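March - room notes, back workshop

Started 9.15. Purpose: settle the lighting layout before the benches go back, and get the ceiling written up properly, as the Humphreys drawing shows none of the pipework and gives the wrong position for the door.

Datum is the inside face of the window wall. All offsets to the lights taken from there with the steel tape, read twice. The drawing puts the far fitting 200 mm nearer the wall than it is. Have corrected my copy in pencil and initialled it. Lleucu Pumphrey to update the master.

Light readings at bench height, meter flat, blinds down, ten minutes' warm-up. Highest figure 1865 lux, which I do not believe. Meter was on the wrong range. Repeated on the correct range and got sensible numbers, which are on the loose sheet in the Braseck folder. The 1865 is struck through there but left legible.

Glare is the bigger complaint. Sitting at bench 3, looking up at anything held above shoulder height, the nearest panel is directly in the line of sight. Moving the bench is easier than moving the light. Proposal is to turn it through a right angle and shift it towards the door - the socket run will reach, just.

Conduit: surface-mounted, clipped, goes off to the back wall. Have not traced where it ends up. Stunmont quoted for boxing it in. I would leave it, as boxing makes the clips awkward to get at and gathers dust.

Round metal fitting on the ceiling: sensor or sprinkler, not established. Not on the drawing either. Nothing tall to be stored underneath until we know. Have asked the building office.
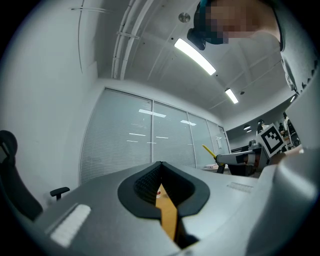 Ceiling from low down, with light panels, conduit and round fitting.

Panel seams looked at from the steps. No staining. One joint by the door slightly proud, not worth touching.

Outstanding:
- master drawing (LP)
- answer on the round fitting
- trial of bench 3 in new position, one week, then repeat readings at the same points
- return the long steps to Rarnulance by 9 tomorrow

Meter back in its case, battery out.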